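Nadano 拼合式工作桌 安装与使用说明

第三章 两张桌子的拼合、调平和日常整理

3.1 开始之前

本章讲的是两张 Nadano 桌子并在一起使用的情况。如果您只买了一张,请跳到第四章。

请先确认下面的东西都已经在手边：

桌面两张，已经按第二章装好桌腿
连接片两个，装在写有 Trarkberg 字样的纸袋里
短螺丝一包
内六角扳手一把
水平尺一把（本产品不附带，请自己准备）
软布一块

注意：短螺丝和长螺丝的外形很接近。长螺丝是装桌腿用的，如果拿它来固定连接片，可能会从桌面上穿出来。请在拧之前把两种螺丝放在一起比较一下长度。

小心：移动桌子的时候请两个人抬，不要在地上拖。拖动会让桌腿的固定处松开，也会伤地板。

3.2 选择位置

（1）请先想好人坐在哪一边。坐的那一边，桌子后面要留出放椅子和站起来的地方。有高头枕的办公椅往后靠的时候，比不靠的时候占的地方多，量的时候请把椅背放到最低再量。

（2）两张桌子并好以后，从墙到桌子后边缘的距离，我们建议不小于148厘米。房间小的话可以少一点，但是椅子转身会不方便。

（3）靠近窗户的位置光线好，可是浅色桌面在强光下会反光，看久了眼睛累。如果您在白天做细小的活，请让窗户在您的侧面，或者挂一层薄的窗帘。

（4）请不要把桌子贴着暖气片放。

3.3 拼合

（1）把两张桌子放在选好的位置，长边对长边，中间先留一个手掌的宽度。

（2）蹲下来，看两张桌子的调节脚。先把所有的调节脚都拧到最短。

（3）用干的软布擦两个要接触的侧边。侧边上如果有沙粒，合上以后缝会变宽，以后也很难拿出来。

（4）两个人各站一头，慢慢地把一张桌子推向另一张。推的人请把手放在桌面下方的横梁上，不要放在两张桌面的中间。

小心：合上的时候会夹手指。有小孩在旁边，请先让他离开。

（5）在桌面下方找到预先打好的孔，前后各一组。放上连接片，用短螺丝先拧一半，不要拧紧。

（6）用手掌在接缝上来回摸。如果感觉到一边高一边低，转动低的那一边的调节脚，把它升上来，直到摸着是平的。

（7）把水平尺横放在接缝上，再竖放一次。两次都平了，再把连接片的螺丝全部拧紧。

注：两张桌面的颜色可能有一点不同，一张偏白，一张偏暖。这是因为不同批次的面层，也因为光照的方向，不是质量问题。如果您很在意，可以把两张桌子左右换一下再看。

注：拼好以后中间会留下一条很细的深色缝，这是正常的。请不要往缝里打胶，打了胶就不能再拆开搬家了。

3.4 坐下来检查

桌子并好以后，请用您平常的姿势坐一会儿，不要马上把东西都摆上去。

（1）坐正，身体面向桌子，把一只前臂平放在桌边。肩膀不应该抬起来。如果肩膀是抬着的，说明椅子太低，请升高椅子。

（2）低头看您常用的那块地方。头只需要稍微低一点就能看清楚，这样高度就对了。如果要弯腰才看得清，请把东西移近。

（3）把另一只手臂自然放下来，垂在桌边后面。手臂不应该碰到横梁或者椅子的扶手。

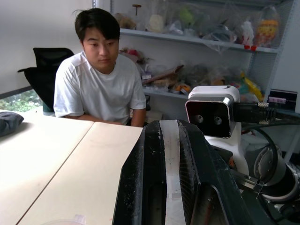
Dalia Morsy

我自己用这套桌子的时候，最常犯的错误是坐得离接缝太近。接缝的位置适合放东西，不太适合压着写字，笔尖走到缝上会跳一下。所以我的建议是，让常用的那只手落在一整块桌面上，缝留在旁边。写字多的人，请在这一步就把椅子的位置定下来。

3.5 桌面上的整理

两张桌面连在一起，地方变大了，东西也容易越放越多。下面的做法供您参考。

（1）把桌面分成两块来用，就以中间的缝为界。一块放正在做的事情，另一块放暂时不用的东西。

（2）布类的东西，比如抹布、围巾、布袋，用完请叠好或者挂起来。深色的布第一次使用前要先洗，没洗过的深色布如果带着水放在浅色桌面上，可能会掉色。

（3）透明的塑料盖子和盒子在浅色桌面上不容易看见，手一碰就掉下去。请把盖子盖回原来的盒子上，或者统一放在一个浅盘里。Flevorura 的浅盘正好可以放在桌子靠后的一边，别的牌子也可以。

（4）很小的碎屑请用软毛刷往桌边扫，不要往接缝的方向扫。已经掉进缝里的，用一张硬纸片从一头推到另一头，就能推出来。

（5）每天结束的时候，请把两块桌面至少空出一块。

注意：桌面的单边承重是61公斤，请不要坐在桌面上，也不要把很重的东西只放在接缝旁边的一侧。

3.6 清洁

平时用拧干的湿布擦，再用干布擦一遍就可以。油的痕迹可以用一点中性的洗洁精。请不要用酒精、丙酮和带沙粒的清洁粉。圆珠笔的痕迹越早擦越好，过了一夜会比较难去掉。

搬入后大约2个星期，请再检查一次连接片的螺丝。新桌子的桌腿会有一点下沉，那时候重新拧紧一次，以后每半年看一次就够了。

3.7 常见的情况

桌面中间的缝变宽了：松开连接片的螺丝，从两边往中间推紧，再拧紧。

写字的时候桌子晃：多半是有一个调节脚没有碰到地面。请一个一个用手转，能轻松转动的那一个就是没有着地的。

两块桌面高度对不上，调节脚已经转到头：请检查地面。地面差得太多时，可以在低的一边垫 Hegazy 垫片，零件号543，需要另外购买。

椅子扶手碰到桌边：请把扶手降低，或者拆下来。扶手的拆法请看椅子自己的说明书。

拆开和搬运的步骤请看第五章。连接片拆下来以后，请和短螺丝一起放回原来的纸袋，用胶带贴在其中一张桌面的下方。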